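How do I keep a small plant alive on a desk that gets no real sun?

Asked by Greer Jardine, 5/25/23

Hi everybody, I've been reading this site for a long while and have finally worked up the nerve to post. I moved to Drondonmont for work and my apartment faces the wrong way for just about everything. The only window in the front room looks straight at the brick side of the building next door, so I get a sort of gray glow from breakfast until dinner and that's it.

My aunt gave me a little houseplant as a moving present (no tag, and she doesn't remember what the store called it) and I would really hate to lose it. It did fine for the first couple of months. Now the lower leaves go yellow one by one and the new ones come in small and pale, with long stretches of bare stem between them. I water it every Sunday-type chore day along with everything else, a good half cup, whether it looks thirsty or not. The pot has a hole in the bottom but it sits inside a second pot that doesn't.

My questions are these. Is it the light or the water? Would a regular lamp help at all, or do I have to buy one of those purple ones? And is 29 dollars a fair price for a grow bulb? The hardware store on Kuo Street wants that for one and I nearly fell over.

Thank you in advance, you have all been so kind to other people on here.

Answer 1 (marked helpful, 216 votes)

Welcome, Greer! What a nice thing to get from your aunt, and I think you've got a good chance of keeping it going. From what you say I'd guess it's both. The long bare stems are the plant stretching for light, and the yellow lower leaves sound a lot like wet feet. The two go together, because a plant in a dim spot drinks much more slowly, so a half cup a week that would be fine on a sunny sill can be way too much where you are.

I'd start with the water since it's free. Take the plant out of the outer pot and see if there's a puddle in there. (I did this with a fern of mine years ago and poured out enough to fill a coffee mug, poor thing.) Let it drain in the sink, and after that don't water by the calendar. Stick your finger in up to the second knuckle and wait until it feels dry down there. In winter that can be 2 weeks or more.
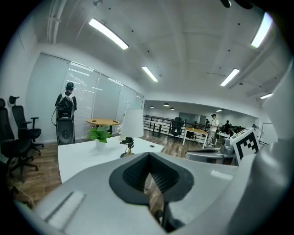 A small potted plant and a table lamp on a white desk.

As for the light, you don't need purple. An ordinary white LED bulb will do a surprising amount of good if it's bright and it's close, and close is the part most people miss. A shade soaks up a lot of it, so a bare clip-on or a gooseneck you can point down works better than a pretty lamp standing next to the pot. I keep mine a foot above the leaves and leave it on for twelve hours with a cheap timer. Look on the box for something marked "daylight" and get as many lumens as your fixture safely allows. So no, I wouldn't pay 29 dollars. I paid a lot less than that for a Gukari daylight bulb and it's been going since last August.

Go easy on the fertilizer until you see good new growth, and do let us know how it does!

Answer 2 (14 votes)

Agree with most of that. I'd add that you should check the roots while it's out of the pot. White and firm is good. Brown and mushy, cut those off and repot in fresh mix with some perlite. Also turn it a quarter turn whenever you water or it'll lean.

Answer 3 (1 vote)

just get a snake plant. mine lives in a hallway

Recent questions

Can I root basil from the grocery store in a glass of water?
Tiny black flies in my potting soil, what do I do
Is the Buver self-watering pot any good for African violets?
White crust on clay pots
How often should I really dust the leaves on a rubber plant?
Moving houseplants across the country in a hot car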